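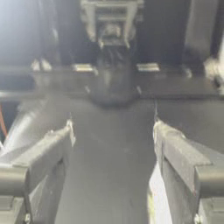
Phone testers wanted for the Flasent long-term panel

Do you notice when a phone starts dropping calls in the one corner of the kitchen where the old one never did? Can you tell a warm, yellowish photo from a true one, and does it bug you? Then we'd love to have you on board!

Flasent reviews mid-priced phones for readers who keep them for years. Our own reviewers get a couple of weeks with each handset, and that's enough for benchmarks and camera samples. It's not enough to find out how a battery behaves after a winter, or whether the third software update breaks the fingerprint reader. So we're starting a long-term panel in August, and we're looking for people in and near Plemdale and Okstead to join it.

You'd get one phone to use as your main phone for 8 months. Most of the first batch sell for under $700. Each month you fill in a short online form and send us a handful of photos, some in daylight and some at night. Twice during the panel you come by our Okstead office so we can check battery health and screen wear (parking is free after 5 p.m., and the 396 bus stops right out front).

We're after all kinds of people – heavy gamers, grandparents who mostly video call, couriers who run maps all day, anyone who has never changed a default setting in their life. You need to be 18 or older, have your own SIM on any Canadian carrier, and be willing to write a few honest sentences when something annoys you. Good spelling is optional. Our editors love fixing commas.
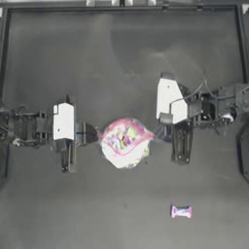 Do I get to keep the phone when the panel is over?
Most testers will, provided all the monthly forms are in. A few handsets are on loan from the maker and have to go back, and we'll tell you before you sign up if yours is one of them.

You'd also get a case, a charger and a $25 gift card after each office visit. Repairs for ordinary faults are on us. If you drop it in the lake, please tell us anyway, as we'd really like to know how it did.

To apply, write to Stojan Spahić, panel coordinator, at Flasent, Unit 4, 2088 Kolev Road, Okstead. Tell him which phone you use now, how long you've had it, and the thing you like least about it. One page is plenty. He reads every letter himself and will answer you either way.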